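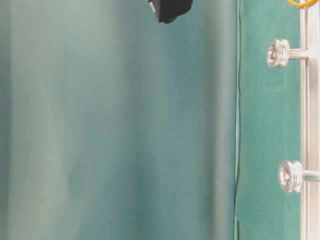 Notes from the Humphreys open day, Drotbridge site – 31 July 2018

Handout for those who missed the bus. Read before the August session, bring questions.

What we went to see

Zalteo cell, demo of handling soft sheet goods. Robot picks a sheet, moves it, lays it flat at the next station. Sounds easy. Rigid parts hold their shape, cloth doesnt, so most of the talk was about that.

Running order

Safety talk first (long). Then 2 demo runs, one at slow speed and one at production speed. Then questions at the fence.

Points from the talk

Gripping. Pinch too hard and you mark the cloth, too light and it slips halfway over. They set the force by trial on each new material and keep a table. No formula given – I asked.

Sensing. Fixed camera at the cell. Big problem is the sheet coming up close to the lens, goes to a teal blur and covers most of the view. In the still at the top you get the sharp green strip and the white rail on the right, and the two metal knobs on it, and that's your lot for reference points. Only a bit of something black at the top, which looks like the gripper tip. Think about what the software can do with that.

Possible answers: second camera from another side, force sensing at the wrist, or move by known positions and check afterward. Humphreys use the last one. Cheap, but you find the fault late.

Cycle figures, as given to us: 796 sheets in a shift, against a target of 3000 a week for the cell. Utilization 85 percent on a good week. Ask yourselves what is counted as downtime, they weren't clear.

Changeover. Fixtures swapped by hand, program picked from a list. Operators trained in house.

Compare with Trurnolbridge (last term's visit): all rigid parts, vaccum cups, hardly any sensing. Different problem altogether.

For August

Half a page each – where would you put the second camera and what would it see when the sheet is up? Sketch is fine. Also reread the section on compliance in the course pack, esp. the bit on fingers vs. suction.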